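[Trudbridge-home] Re: Condensation on roof window

Print this message | E-mail this message
Previous | Next | Thread | Index | List home

Date: 2020-10-01

> We had the roof window over our dining end put in two years back and
> it has been fine until September. Now there is water along the bottom
> bar most mornings. The Hollitz fitter says the seal is good and wants
> 181 for a second visit. Is it worth paying, or is this just what roof
> windows do? Ours is the Pons unit, fixed, no vent flap.

I would hold off on the second visit. If the seal had failed you would normally see fog between the two sheets of glass, and you can't wipe that off. Water on the room side is damp air from the house meeting cold glass.

Get a cheap humidity meter and leave it on a shelf near the window overnight. Ours read 71 percent the first morning I looked. That is too high for a kitchen once the nights turn cool. We had been drying clothes in the next room and cooking with the fan off.

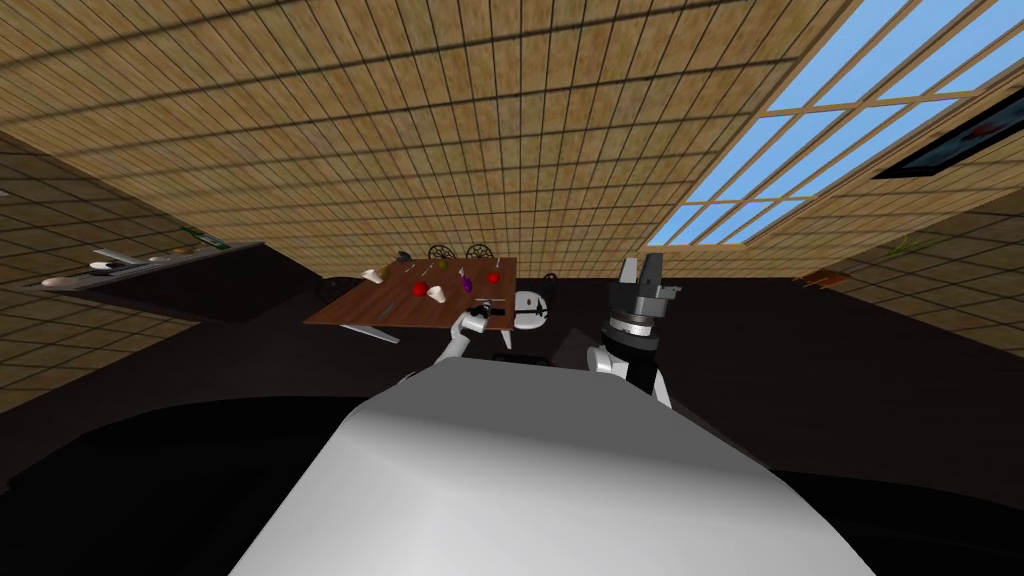
Rendered view of a kitchen and dining room, with the skylight at upper right.

Things that brought ours down: running the fan during cooking and for a while afterward, lids on pots, and the door to the laundry kept shut. I also opened a side window for ten minutes after breakfast. With a fixed unit you have no vent up there, so the air has to leave some other way.

Check the fan too. Ours was ducted, but the flap on the outside wall was painted shut, so it moved almost nothing. Jotico sells a replacement flap that fits the older ducts. I paid about 500 for a new fan before I found this out, and the old one would have done.

If you still get water after a couple of weeks of that, look at the insulation around the window frame. On mine there was a gap on the uphill side with nothing in it. You can see it by taking off one piece of inside trim, which is only pinned.

Wipe the bottom bar dry in the meantime. The varnish on mine went black in one corner and I had to sand it back.

Previous | Next | Thread | Index | List home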